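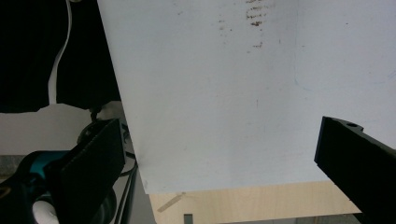

## Session 4: Holding a flat panel

Course notes, Clindari robotics club, Stutidthorpe. Prepared by Concetta Guerra, with corrections from Murali Iyer.

Today each pair works with the hand-held gripper. The task is simple to say: take the white panel, lift it a little above the table, keep it there, and put it down again. One attempt lasts 20 seconds. We need 40 good attempts from the whole group before the end of June.

**Before you start**

- Check the screws of both fingers.
- Put the cables so that they do not pass between the fingers.
- Write your attempt number in the Skivareck sheet.

**Holding**

Close the fingers slowly. A flat and wide object wants to turn when you hold it far from its centre of mass. The turning effect is the weight multiplied by the horizontal distance from the grip to this centre. If the panel tilts, do not press harder at once – first move the grip and try again.

Look also at the surface. Brownish smudges and small scuffs on a white panel are easy to see, so make a drawing of their position before your first attempt and after your last one. If there are new marks, write in which attempt you think they came.

**Homework**

1. Draw the forces on the panel when it is held still by two fingers.
2. Explain why the ridges on a finger pad can change the friction. Use some 2 or three sentences.

Please send the answers to Murali. The reading is chapter 2 of the Mathew booklet, only the part on friction.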